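Project report, Outdoor Tourism course, 07/05/2025
Group: Johanna Pichler, Ravinder Després, Grigoris Politis
Supervisor: Jörg Hellwig

## 1. What we wanted to find out

The Nivetti gorge trail starts behind the old sawmill in Okmont and goes up to a small lake. The local map says that the walk takes two hours. Many visitors told us that they needed much longer, and a few turned back before the lake. Our question was simple: which parts of the trail make people slow, and is this clear from the signs?

## 2. How we worked

We walked the trail on four days in May last year, always in the uphill direction. Grigoris wrote down the time at each bridge and Ravinder described the ground. At the upper parking lot we asked 36 hikers to fill in a short form. The form had five questions and was in English and German.

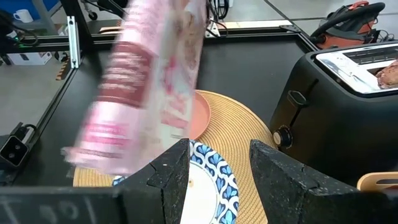
The first section, up to the second bridge, is wide and easy. After this the path climbs 271 steps, which are cut into the rock and have a chain on one side only. In the morning the steps stay wet for a long time, because the sun comes late into the gorge. Here we lost most of our time. Our fastest walk to the lake took two hours and 42 minutes, without the lunch break.

## 3. Results

Of the people who answered, 17 said that they did not know about the steps before they started. Several wrote that they would have brought other shoes. Two families had come with a stroller and left it at the second bridge – we saw one of them ourselves.

The view point at Admasu rock was the favorite place in most answers. It has no sign from the main path, and we also missed it on our first day.

## 4. Suggestions

- Change the walking time on the map to three hours.
- Put a sign about the steps at the sawmill, before people pay for parking.
- Mark the side path to Admasu rock.

We did not study the way down. Johanna Gasser from the Okmont visitor office has asked us for our time tables, and we will send them together with this report.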